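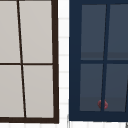
Automação e Trabalho
Aula 8: A copa, a cozinha e quem lá trabalha

Boa tarde a todos. Na aula passada ficámos a meio do caso da Tidside, a empresa de refeições que decidiu automatizar uma parte da copa, e prometi que hoje falaríamos menos de máquinas e mais de pessoas (quem leu o texto da Corina Ardeleanu já adivinha porquê!). Estas notas servem de apoio à discussão e não dispensam a leitura.

1. O que se automatiza primeiro

Quando uma empresa olha para uma cozinha, a tentação é começar pelo que parece mais simples: levantar um prato, esvaziá-lo, passá-lo por água, arrumá-lo. Quem já trabalhou numa copa sorri ao ouvir isto. O gesto é curto, mas vem carregado de pequenas decisões. O que está no prato é resto ou ainda se aproveita? O prato pode ir com os outros ou precisa de cuidado? Uma ajudante de cozinha responde a tudo isto sem parar a conversa que está a ter com o colega do lado. Para o sistema Marinescu, que a Tidside testou primeiro em simulação, cada uma destas perguntas teve de ser escrita por alguém.

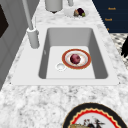
Fig. 1. Cena simulada: prato com um fruto vermelho-escuro no fundo do lava-loiça, junto ao ralo.

Pensem no caso da figura com os olhos de quem faz o trabalho. Antes de abrir a torneira há que decidir o destino do fruto, e essa decisão depende de regras da casa que raramente estão em papel. Ficará a cargo de quem, se a tarefa passar para a máquina?

2. O que muda no turno

Na Tidside a equipa da copa tinha 43 pessoas antes do projeto e 40 depois, pelo que a redução de pessoal, embora exista e nos deva interessar, conta só uma parte da história. Mudou também o conteúdo dos dias. Duas pessoas passaram a acompanhar o sistema e a tratar das situações que ele não resolve. Prapai Nakpan, uma delas, descreve na entrevista um cansaço diferente: menos dores nas costas, mais horas de atenção, e a sensação um pouco estranha de trabalhar à espera de ser chamada.

Ardeleanu chama «trabalho de sobra» àquilo que fica para as pessoas depois de a máquina levar o que é regular. Gosto muito da expressão, mas peço-vos que a leiam com alguma desconfiança, até porque esse trabalho exige experiência e na Tidside continuou a ser pago como antes.

3. Para quinta-feira

Leiam o capítulo 2 e tragam meia página sobre uma tarefa que conheçam bem, de preferência uma que já tenham feito com as vossas mãos. Indiquem que decisões toma quem a faz e quem as tomaria depois da automação. O grupo que ficou com o caso Dodent apresenta na primeira hora.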